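Speaker notes, gripper comparison talk, May 2023

Slide 1. Say hi, thank Rimantas Zariņš for the slot. Mention that Inese Butkienė did half the work and all of the spreadsheets. Get the clicker working before I start talking this time!

Slide 2. So the question we started with was pretty small. We had two sets of finger pads for the hand-held gripper, the Pestis pads and the Eltora pads, and we wanted to know which one to order more of. I figured it would take an afternoon. (Pause, let people laugh, they've all been there.)

Slide 3. How we ran it. 200 grasps per pad, same person holding the tool, same objects, and we switched pads every 37 grasps so that a tired wrist wouldn't punish one side more than the other. Somebody will ask why 37. It's how many fit in one recording before the file gets annoying to open, that's all.

Slide 4. Blocks and cups. Go fast here. Both pads did fine, the numbers are close enough that I wouldn't buy anything based on them. If I'm running long, skip straight to jewelry.

Slide 5. Jewelry! Spend real time on this one. The job is to pick a piece out of a heap on a bed and put it in a little square box, and it's mean. Beads roll, chains grab each other, and a bedsheet gives way under the fingertips so you never get a hard surface to push against.

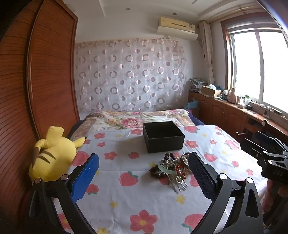
The bangles were the easy part, you just come in from the side and close. Thin stuff is where the pads split. Eltora is softer and it folded around hairpins nicely, but it also dragged up a pinch of sheet with them more often than I'd like. Pestis slipped more and left the fabric alone. Play the Eltora clip twice, the second time slow, and point at the fingertip.

Slide 6. Controllers. We replayed almost 500 of the recorded grasps on the arm, first with the Rimkutė controller and then with Flivau. Rimkutė closes at a steady speed and stops on force. Flivau slows down near contact, which I loved for beads and hated for everything else (so slow!). Admit that we tuned Flivau for one day and Rimkutė for a month. Inese will bring it up if I don't.

Slide 7. What we're doing next. Order the Eltora pads, keep one Pestis set for cloth, and go for 2,000 grasps by August. Ask if anybody has a stiffer pad we can borrow. Then questions, and repeat each one into the mic for the people on the call.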